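The great gripper mystery, solved (mostly)

If you stopped by the Kulach bench in the last few weeks you'll have heard some muttering, and I can finally tell you why! Our hand-held grippers had started letting go. You'd pick up the cord, carry it toward the rack, and somewhere on the way the jaws would open a hair and the cord would drop. It happened 40 times in 200 tries, which is a rotten rate for a task this simple.

We blamed the fingers first, then the software (sorry, software people). Then Inês Simões noticed that the drops came in bunches, nearly always when someone turned a wrist to reach for the pegs. She wiggled the cable at the gripper body and the signal vanished – a strain relief had cracked inside the housing, and every twist tugged on the connector. What a catch! 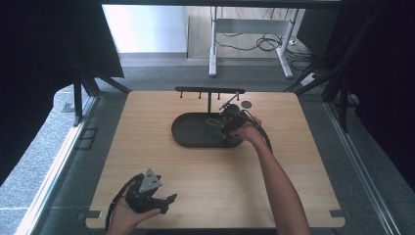

Fathima Sarkar wrote in after the first notice went around to ask whether the recordings we already have are any good, and whether a dropout could ever make the jaws close hard on a finger. Great questions. On the first, 127 of the older runs are being checked again, and any with a gap in the signal will be set aside. On the second, we tested it with a foam block and the jaws only ever relaxed, but please keep your fingertips clear of them anyway.

New strain reliefs from Grestton are on order. Until they're fitted, leave plenty of slack in both cables, stop if you feel a tug, and write down every drop in the bench log, even the boring ones.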